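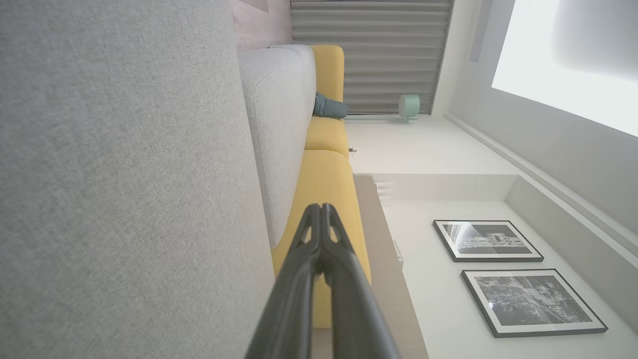 ## Teaching a sofa-tidying task by hand

Project report, Bulel group

### Aim

We wanted to find out if a robot arm could learn to move a cushion along a sofa from demonstrations alone. None of us had done this before, so we kept to one task and one room.

### Method

Demonstrations were given with Korletey, a hand-held controller with a trigger that opens and closes the two fingers. The person giving the demonstration stood behind the arm and watched the wrist camera on a laptop. The camera is fitted sideways on its bracket, so the floor is on the left of the picture and the ceiling on the right. We left it like that and did not rotate the recordings before training.

We recorded 156 demonstrations over six sessions, each lasting up to 20 minutes. A demonstration began with the fingers closed over the sofa and ended when the arm was back at its start pose. Recordings were stored and labelled in Siltari.

### Problems

The grey cushions are the same colour as the seat. On the laptop it was hard to judge where one stopped and the other began, and several of our early grasps closed on nothing. The yellow backrest was easier to steer by. After the second session we slowed the arm down near the fabric and the recordings became smoother.

We also disagreed about where to grip. Two of us went for the corner and the others for the long edge. We later agreed on the corner and marked the older recordings as mixed.

### Still to do

The mixed recordings need to be trained separately and compared with the rest. The Wednesday session has not been labelled yet.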